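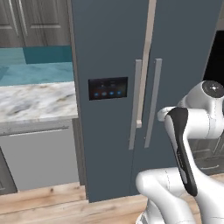
Why does frozen food keep so much longer than chilled food?
Freezing turns most of the water in the food into ice, so bacteria cannot grow and the chemical changes that spoil food slow down a great deal. Chilling only slows bacterial growth.

Domestic cold storage

Domestic cold storage is the keeping of perishable food in the home at temperatures below that of the surrounding room. It covers chilling, in which food is held just above its freezing point, and freezing, in which most of its water is turned to ice. Older methods include the larder, the cellar, the ice house and the insulated ice box.

Principles

Food spoils through the growth of bacteria, yeasts and moulds, through the action of enzymes, and through reactions with oxygen. All of these slow down as temperature falls. Many common bacteria multiply quickly in a warm kitchen and slowly at 4 °C. A few, among them Listeria monocytogenes, continue to grow at chill temperatures, and for this reason chilled ready-to-eat foods have a limited life even when unopened.

At −18 °C, the usual setting for a home freezer, microbial growth stops. Many organisms survive and become active again on thawing. Enzymes are slowed but not destroyed, and vegetables are therefore often blanched in boiling water before freezing. Fats continue to oxidise slowly, so oily fish and fatty meats have a shorter frozen life than lean meats.

Vapour compression

Most household appliances use the vapour compression cycle. A refrigerant evaporates at low pressure inside the cold compartment and absorbs heat. A compressor raises the pressure of the vapour, which then condenses in a coil outside the compartment and gives up its heat to the room. The liquid passes through a capillary tube or expansion valve and the cycle repeats. Isobutane is widely used as the refrigerant in newer household models.

Absorption appliances have no compressor and are driven by a heat source such as a gas flame. They are quiet but less efficient, and are found mainly in caravans and in houses without mains electricity.

Temperature distribution

Air in a cabinet without a fan settles in layers, with the coldest air at the bottom. Door shelves are warmer than the interior and vary more in temperature as the door is opened. Raw meat is normally kept on the lowest shelf, where any drips cannot reach other food. Salad drawers restrict air movement and hold a higher humidity, which limits wilting.

Frost and freezer burn

Water vapour entering with room air freezes on the coldest surfaces. A thick layer of frost acts as insulation and makes the compressor run for longer. Frost-free models melt it with a heater at intervals and drain the water to a tray, where it evaporates.

Freezer burn is the drying of exposed surfaces as ice passes directly into vapour. Affected patches are pale and tough but not unsafe to eat. Close wrapping with little trapped air reduces it.

See also: Blanching; Food preservation; Ice house; Larder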